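Call for Participants: The Gamimico Reading Circle on Early Modern Philosophy

Spinoza's Ethics, read slowly, in good company

The Gamimico Reading Circle is looking for new members for its spring session, which begins in April. We will be reading Part One of Spinoza's Ethics from the first definition to the end of the appendix, at a pace that most university courses would find embarrassing and that we have come to love. If you have ever opened the book, met the phrase "cause of itself" on the first page, and quietly put it back on the shelf, please consider this your invitation to try again with us.

You do not need a degree in philosophy, and you do not need Latin. Elaine Medeiros, who leads the discussions, taught the history of ideas for many years and still likes to begin with the simplest question on the page. What is a substance? What would it mean for there to be only one? We once spent a whole evening on the difference between an attribute and a mode, and people were still arguing about it on the stairs. Fraser Morrison will bring in a little Descartes where it helps, and Yareli Xolalpa has promised two sessions on the letters, which are livelier than the Ethics and a good deal more personal.

We meet at the Wutton rooms on Swanson Street, upstairs, at 7 p.m., and we try to finish by nine (we rarely manage it). There is an elevator at the back of the building. Tea is provided, and anyone who wants to bring something to eat is very welcome to do so.

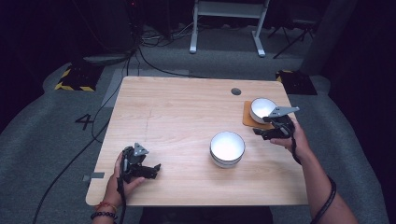

Two white bowls on the table, the smaller one on a cork coaster.

What we ask of you is fairly modest. Please read the passage before each meeting, even if you only get through it once and feel none the wiser. Please come to most of the sessions — the proofs lean on one another, and so do we. Everyone takes a turn at opening the discussion, which means speaking for five minutes or so on one proposition that puzzled or annoyed you. You may read from notes, and you may certainly disagree with Spinoza.

We have room for 40 members this spring, divided into 2 groups that read the same pages. There is no fee. Any complete English translation will do, and a few copies can be borrowed from Isla Yule if you ask early.

To apply, send a short letter to Cameron Gourlay, Gamimico Reading Circle, Box 3437, Gunanton. Tell us a little about what you have been reading lately, whether in philosophy or not, and what draws you to this book. A page is plenty. Let us know too if you need large-print handouts or a seat near the front. We will write back to everyone before the first meeting, and returning members need only send a note with their name and the group they would like to join.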